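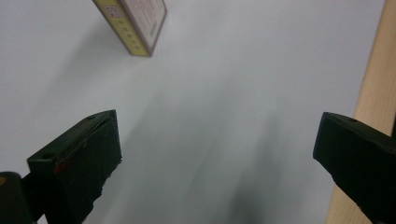

Home | About Dandamel | Programs | Newsroom | Contact

Print this page | E-mail this page

FOR IMMEDIATE RELEASE

2022-08-19

Dandamel Opens Enrollment for Shared Lab and Writing Days for Homeschooling Families in Cavel

CAVEL - Dandamel, the membership association for home-educating families in Cavel and the surrounding townships, today opened enrollment for a program of shared laboratory and writing days for students in grades 6 through 12. The program, to be held in the Bassi Building on Mill Street, begins in October and will run through the end of the spring term. It will be open to member and nonmember families alike.

The Shared Days program is intended for parents who teach most subjects at home and who want outside instruction in the two areas that members most often name as difficult to cover alone: laboratory science and extended writing. Families will remain fully responsible for their own course of study. Dandamel will not issue grades, transcripts or diplomas, and participation in Shared Days does not change a student's legal standing as a home-educated student.

"Our families already teach, and they teach well," said Lucian Căpraru, executive director of Dandamel. "What they have asked us for, year after year, is a proper lab bench and a second reader for their teenagers' essays. The lease on the Bassi Building gives us the room to offer both under one roof."

The program has been under discussion within the association for some time. A survey sent to member households last winter drew 400 replies, the largest response to any questionnaire Dandamel has issued. Respondents were asked to list the subjects for which they would be willing to travel. Chemistry was named most often, followed by composition and then biology. Foreign languages, which the association had expected to place near the top, ranked well below these, and the language circles now held in members' homes will continue as they are.

How the Days Are Arranged

Each Shared Day is divided into a morning and an afternoon session of 90 minutes, with a supervised lunch period between them. Students may enroll in one session or both. A family with children in different grades may place them in separate sessions on the same day, so that a single trip into town will be enough.

The term is made up of nine Shared Days. Laboratory sessions follow a fixed sequence, and students are expected to attend all of them. Writing sessions are more loosely tied together, and a student who misses one may make up the work at home using the reading packet provided. Makeup work is not available for the laboratory sessions, as the rooms are reset between meetings and chemicals may not be taken from the building.

Three laboratory courses will be offered in the first year: general science for grades 6 through 8, biology for grades 8 through 10, and introductory chemistry for grades 9 through 12. Grade ranges are given as a guide. Parents who believe that a younger student is ready for a later course may request placement by writing to the program office and enclosing a short account of the work the student has completed in mathematics and science.

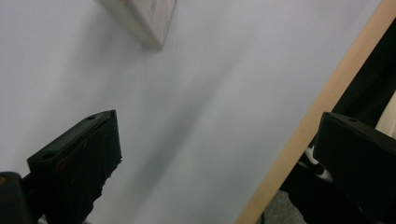

The biology and chemistry courses will each require a bound lab notebook, which students will keep throughout the year and take home at its close. Notebooks are to be written in ink. Instructors will read them at the midpoint and at the end of each term and will return written comments addressed to both the student and the parent. Families may use those comments in any way they wish, including as part of an annual evaluation where one is required.

Rami Aoun will direct the laboratory courses. Mr. Aoun taught high school chemistry for many years before he and his wife began teaching their own children at home, and he has led Dandamel's summer science week since it was established.

"Most of the chemistry a teenager needs to see can be done with simple equipment, and I encourage parents to do as much of it at home as they feel comfortable with," Mr. Aoun said. "There are a handful of procedures, though, that call for a fume hood, an eyewash station and an adult who has done them before. I have planned the sequence so that those fall on Shared Days and the kitchen-table work falls in between."

The Writing Sessions

The writing sessions will be led by Costel Dimitriou, a former newspaper editor who has tutored home-educated students privately in Cavel. Two levels are planned, one for grades 6 through 8 and one for grades 9 through 12.

Students in the lower level will write short pieces - descriptions, letters, summaries of their reading - and will revise each of them at least once. Students in the upper level will complete one research paper per term on a subject of their own choosing, subject to a parent's approval. Mr. Dimitriou will meet with each upper-level student individually before the first draft is due.

Class time will be used mainly for reading aloud and for discussion of work in progress. Grammar will be taught as questions come up in the students' own writing. Parents who prefer a structured grammar course are advised to continue with whatever program they now use at home, and Mr. Dimitriou has asked that families note the title of that program on the enrollment form so that he can use the same terms when marking papers.

"A fourteen-year-old will often take a correction from a stranger that he would argue with at the dinner table," Mr. Dimitriou said. "I do not say that to flatter myself. I have teenagers of my own, and another parent in this association reads their essays."

Record Keeping

Families enrolled in Shared Days will receive access to Prodport, the online portfolio service that Dandamel has used on a trial basis with a small group of households. Prodport allows a parent to store attendance records, reading lists, scanned work and instructor comments in a single place and to print them as a dated portfolio.

Use of the service is optional. Paper copies of all instructor comments will be sent home with students, and families who keep their records in binders need not change their practice. Information placed in a Prodport account will be visible only to the parent who holds the account. Dandamel staff and instructors will be able to add comments to a student's file but will not be able to read the rest of it.

Edin Kolev, who manages member services for the association, said that questions about privacy had been raised at nearly every open meeting held on the program and that the terms of use had been rewritten to answer them. "Parents wanted to know who could see what, and they wanted it in plain English," Mr. Kolev said. "The new terms fit on one sheet of paper. We will mail that sheet with the enrollment packet, and I will be glad to go over it by telephone with anyone who asks."

The Bassi Building

Dandamel took over the ground floor of the Bassi Building earlier this year. The space includes a laboratory with fixed benches and running water, two classrooms, a small kitchen and a reading room that will hold the association's lending collection of curriculum and reference books. The collection, now divided among several members' homes, will be moved during September and will be open for borrowing on all Shared Days.

Parents are welcome to remain in the building while sessions are in progress. The reading room will be set aside for them and for younger brothers and sisters, who must stay with a parent at all times. Parking is available behind the building and along Mill Street. The Mill Street entrance has a ramp, and all program rooms are on the same level.

Fees and Enrollment

Fees are charged by the session and are listed in full in the enrollment packet. Laboratory courses carry an added materials fee, which covers consumable supplies, goggles and an apron. A reduced rate applies to the second child from the same household and to each child after that. Families who would find the fees a hardship may apply for assistance from the Ilir Vidmar Fund, named for the association's first president, who remains an active member.

"When we started, we met in a borrowed church basement and shared one microscope," Mr. Vidmar said. "I am pleased to see the young people get a bench to work at, and I would not want any family to stay away on account of the cost."

Applications to the fund are read by the executive director and are kept confidential. Families should apply to the fund at the same time as they enroll and should not wait for a decision before returning their enrollment forms.

Enrollment is accepted in the order in which completed forms are received. Laboratory courses are limited by the number of bench places, and a waiting list will be kept for each. Forms may be returned by mail or in person at the program office in the Bassi Building. An information evening, at which both instructors will be present and the laboratory will be open to visitors, will be held before the first session; the time and date will be sent to all households that request a packet.

About Dandamel

Dandamel is a nonprofit membership association serving home-educating families in Cavel and neighboring communities. It offers group activities, a lending collection, a summer science week and practical guidance for parents who are new to home education. Membership is open to all families regardless of their reasons for teaching at home or the methods they use.

Media Contact

Edin Kolev
Member Services, Dandamel
Bassi Building, Mill Street, Cavel

Print this page | E-mail this page

Back to Newsroom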